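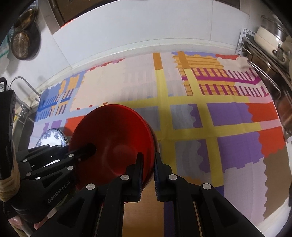 1/ Gripper upkeep, the Pirihi pair

Posting my notes on looking after two hand-held grippers that get used on kitchen work. Mostly bowls. Huia Lowther asked for them in one place, so here they are.

2/ Start with the pads. Ours are the dark blue ribbed ones. Flour and oil pack down between the teeth and the grip goes off before you can see why. Soft brush, warm water, a drop of dish soap. Let them dry fully before you close the jaws.

3/ No solvent on the pads. I tried it in March on the old set and the edges curled. Had to order new ones from Widthorpe.

4/ Pivot pins next. Open and close the jaws slowly and feel for a catch. If one side lags, wipe the pins on that side first. A dry cloth does it most of the time.

5/ We log cycles on paper. Pins get looked at every 200 cycles. Pads get swapped at 165 if the job is hard plastic rims, later if it's cloth.
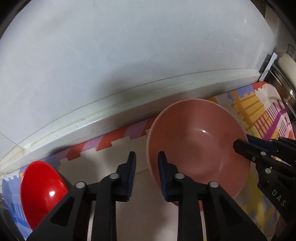

6/ Rims are where the pads wear. One finger goes inside the bowl, one outside, so the same 2 or 3 teeth take the load every time. I swap left and right pads halfway through their life. Mark the backs with a paint pen first or you will lose track.

7/ Check the fingertips against each other. Close the jaws on a strip of paper and pull. It should drag the same at the top and the bottom of the pad. If it slides free at the top, a finger screw has backed out.

8/ Snug those screws by hand with the short driver. Rangi Kereama used a power driver on the Gedden unit and stripped the plastic. That finger is now in the parts drawer.

9/ Last job of the day is the arms. Crumbs collect in the triangular recesses and drop into whatever you pick up next. Dry brush, then a wipe.

10/ We're at 96 cycles on the current pads. No chips yet, a bit of shine on the outer teeth. I'll post again when they come off.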